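### 4.2 Surplus produce and household waste

Households in the Dirkbridge trial received one box of surplus produce per week for 17 weeks. Boxes were packed by Brurnano from items that growers could not sell through retail channels because of size, shape or surface marks. Of the 454 households that signed up, 240 returned complete waste diaries and were kept in the analysis. The remaining households were dropped under the rule set out in Section 3.1 (Marchal and Tyagi).

Diary entries were recorded by weight, using the kitchen scale supplied at enrollment. Peels, cores and bones were coded as unavoidable waste and excluded. Items moved to the freezer were coded as stored and counted as waste only if later thrown out. Kratochvíl's coding scheme treats composted food as waste, and we follow it here so that our results can be compared with the Bruravetti study.

Leafy greens made up the largest share of discarded box contents, followed by soft fruit. Root vegetables were seldom thrown out in either arm. Households that could skip a delivery wasted less per box than those on a fixed schedule, and the gap was widest in May, when the boxes held the most greens. We did not find a clear effect of household size once box size was included in the model.

Diaries depend on people writing things down during normal housework. Dwivedi and Uniyal argue that entries are missed most often when other chores compete for time, laundry and bed making among them (Figure 4). To check for this, we weighed the bins of 100 households without notice. Diary totals were lower than bin weights in both arms, by a similar margin, so the comparison between arms should hold even if the absolute levels are too low.

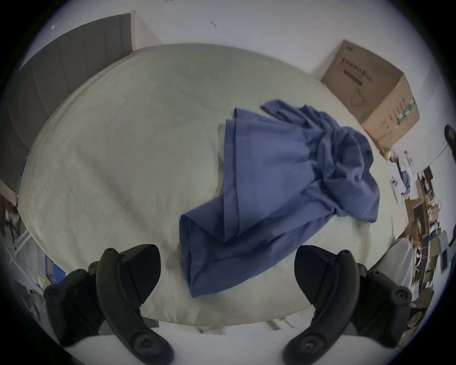
**Figure 4.** Blue cloth garment on a sheet-covered mattress.

Bin weights were not used to correct the diary data. Estimates in Section 4.3 are therefore based on diary totals alone, with standard errors clustered by delivery route.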